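Two arms, one tray and a very patient workshop

By Hajnalka Kozma
Friday, October 2, 2026

The Sikier shared workshop has a table saw with a waiting list, a kiln that trips the lights, and now a pair of robot arms whose ambition in life is to put a block on a tray.

The project goes by the name Skendumness, after a typo on the sign-up sheet that stuck. Fatemeh Kazemi, a retired bookbinder who joined the workshop to fix a chair, started it last December and has been bolting, unbolting and rebolting it on her evenings off ever since. The chair is still waiting.

The idea is easy to explain to a visitor. One arm looks after the tray. The other picks up a block and sets it down on the tray. Then they swap jobs. Kazemi would like the pair to do this 101 times in a row without a human hand on the table. The current best is 27, a run that ended when the block was set down on its edge, thought about it, and rolled off.

"A toddler can do it," Kazemi said. "I've had that pointed out to me by people with toddlers."

Much of the summer went on the table itself. The first top was so smooth that the tray slid away whenever a gripper came near it, like a cat that has seen the carrier. A large brown mat took care of most of that. Then came the matter of the cables, which had to be long enough to follow the wrists and short enough to stay out of the fingers. Kazemi says she's on her third arrangement and isn't in love with it.

The software has its own history. Each move is stored as a short list of positions, and for a couple of weeks the two lists were loaded the wrong way round, so that each arm carried out the other's work with great confidence in the wrong place. Members at the next bench learned to lift their coffee when the start tone sounded. The tone has since been changed to something less like a microwave.

Tuesday's session, which this reporter sat through with a sandwich, was given over to tray work. Kazemi wanted to see how the arms coped when the tray was put down crooked, on the theory that real trays are never straight and neither are the people who put them down. Between attempts she wrote in a notebook she had bound herself, easily the best-finished object in the building.
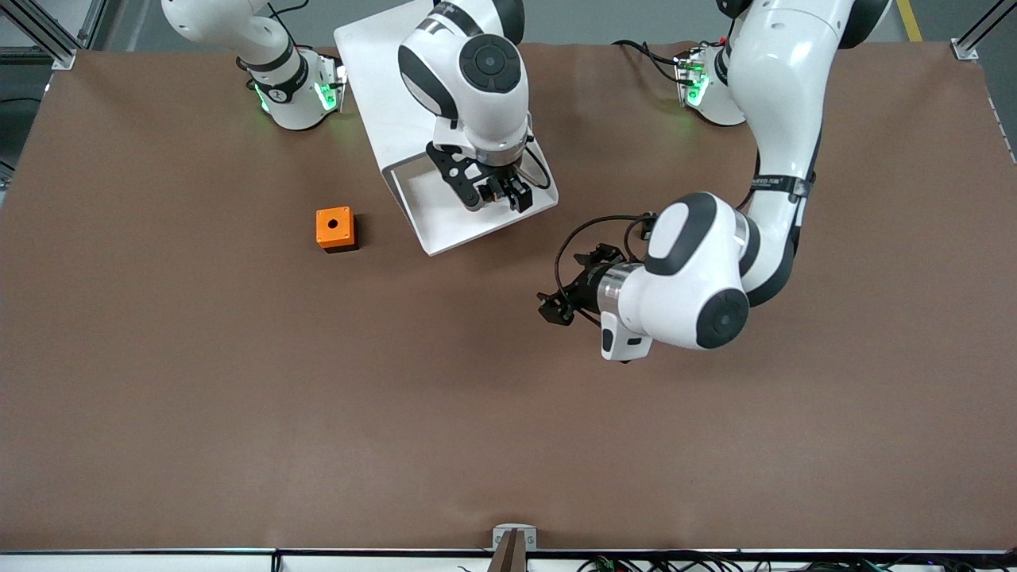 One gripper over the tilted tray, the other off to the side, and the orange block still on the mat.

The choice of block was its own small saga. Foam ones got squashed and a set of dice proved too small for the fingers. The hole in the top of the present one is for a peg, which belongs to a later stage of the project that Kazemi will discuss only after the 101.

Nakero, the hardware store on Kordestani Street, has been keeping her in bolts at a discount. The owner has asked whether the arms could be taught to sort the returns bin. He was told to come back next year.

Skendumness runs on Tuesday evenings from 5 until the kiln is switched on. Visitors may watch from the far side of the yellow line, and anyone who can crimp a connector properly will be put to work. Bring your own coffee, and hold on to it.

34 shares | 3 comments

We use cookies to remember your settings. Accept | Manage

Contact the newsroom | © 2026 | Back to top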